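About > Our Company > Rooms and Fittings

Search this site Enter keyword Go

About Talham

Talham specifies, supplies and maintains play-floor and storage fittings for small rooms: day nurseries, waiting areas, therapy rooms and libraries. The company was started by Derek Inskip and Wendy Hulme in a former print shop on Entwistle Street. The work falls under two headings, floors and storage, and most customers order both.

Floors

Our standard floor covering is interlocking foam, laid dry, without adhesive. Light blue is the stock color. Other colors are ordered per job and add to the lead time. Tiles are laid from the door inward, and edge pieces are trimmed on site after the foam has rested overnight in the room. A damaged tile can be lifted and replaced without disturbing the row next to it.

Foam gives under narrow bases.
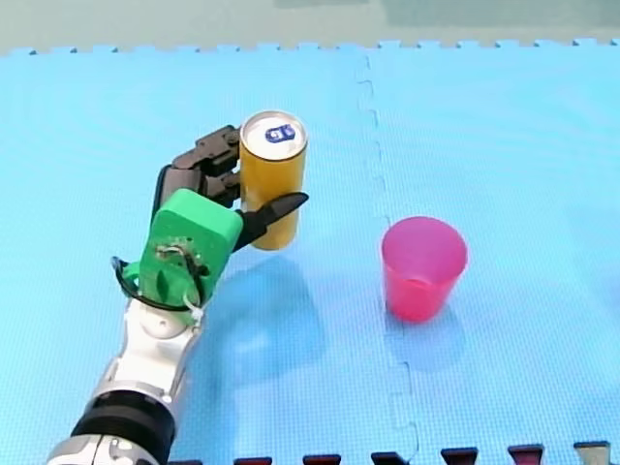 Storage

Shelving is supplied in light grey under the Turka name. Units are fixed to the wall wherever the wall allows it. Where it does not, we reduce the height and widen the base. Shelf positions are agreed with the customer before drilling and recorded on the room sheet, with a copy left on site.

Boxes are kept to one color per room where possible. Yellow reads well against grey shelving and a light blue background, and replacements are easy to match.

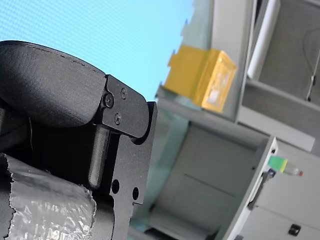 Boxes should be stored with the heaviest contents on the lowest shelf. Labels go on the short end. We do not supply lids for boxes kept below adult waist height unless the customer asks for them in writing.

Maintenance

Mervyn Oakley runs the maintenance schedule. Contract rooms are visited every February and again in late summer. A visit covers tile joints, wall fixings, shelf pins and box condition. Our parts list, Mostia, currently holds 1463 lines, of which 210 are kept in stock at Entwistle Street. The remainder are ordered in.

Staff

There are 7 of us. Leonilde Veloso prepares drawings and quotations. Kęstutis Sproģis leads installation and is the contact for access, parking and floor condition before a job. Site questions should go to him by noon on the day before fitting.

Filed under: Company Information, Flooring, Shelving & Storage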